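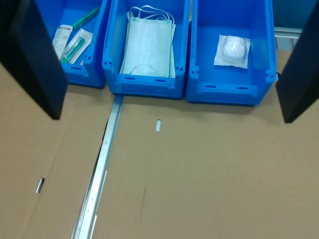

surnside-kit-picking: planning data and cost notes

Version 2, last edited March 14, 2019

What this is

Surnside packs small medical supply kits by hand and has been quoted for a robot to do part of it. This folder holds the trial data from the picking cell and the spreadsheet we used to decide what to put in the equipment budget. It was put together for the people who have to sign off on the purchase. Anyone hoping for a benchmark should look elsewhere – the item list is short and was picked by us.

Status

No order has been placed. The Plolleo quote is under review. The Duda quote came in without integration costs and has been sent back.

Contents

quotes/ – vendor quotes as received, plus our notes
trials/ – 47 pick sessions, one folder each, with wrist camera stills and an operator log
costs.csv – line items, one row per purchase
items.csv – packaging type, bin assignment and pick notes for each item
assumptions.txt – read this before quoting any number from costs.csv

Bins and items

Bins are open-fronted stacking bins in blue plastic, set in a row. Stock falls into three groups for planning purposes:

Pouches and blister packs. Sterile pouches and clear blister packages go in the same bin, and they do not lie the same way twice. Clear packaging is the item type I would ask any vendor to demonstrate first.

Face masks. Pleated, with elastic ear loops, stacked flat. The loops stray over the stack. Both vendors list masks as "supported." Neither quote says whether that means one mask at a time, and for our kits it has to.

Small sealed packets. Square, white, translucent in the center. A bin with one packet left in it is a fair test and should be part of acceptance. Sales demos tend to use full bins.

Cost notes

The line everyone remembers is the arm. Please stop quoting it by itself. The items below were missing from the first draft of the budget and are now in costs.csv:

Spare gripper fingers. Plolleo lists a set at 1,099. We have budgeted for 2 sets in the first year. The vendor says one is plenty, and has not put that in writing.

Bins and fixtures. Cheap, but the fixed bin positions mean a proper rail and base. The trial surface is cardboard, which is fine for a trial and should not be copied into the production estimate at zero cost.

Labor for refilling and straightening stock. This was left out of the payback calculation completely. Some 2,000 kits per month still need a person to load the bins, and I have seen no plan that removes that work.

Software. Ondeletti charges by the year, with a support tier on top. The quote covers the first year only. Treat later years as unknown until they give us a price.

Known problems with the data

Sessions were run by the same small crew in the same room, so lighting hardly changes. Pick notes are free text and two operators used "slip" to mean different things. Failed picks were not always logged in the early sessions. Do not compute a success rate across the whole set; the result will look better than it should.

There is no cycle time data worth using. Timers were started by hand.

Before anyone signs

Get the mask claim in writing. Ask for a demonstration with our stock, in our bins, at low fill. Rerun payback with refill labor included. If the answer is still positive after that, I will withdraw my objection on cost, though not on the support contract.

Changes

Version 2: added spare fingers and refill labor, removed the vendor's payback chart.
Version 1: first draft.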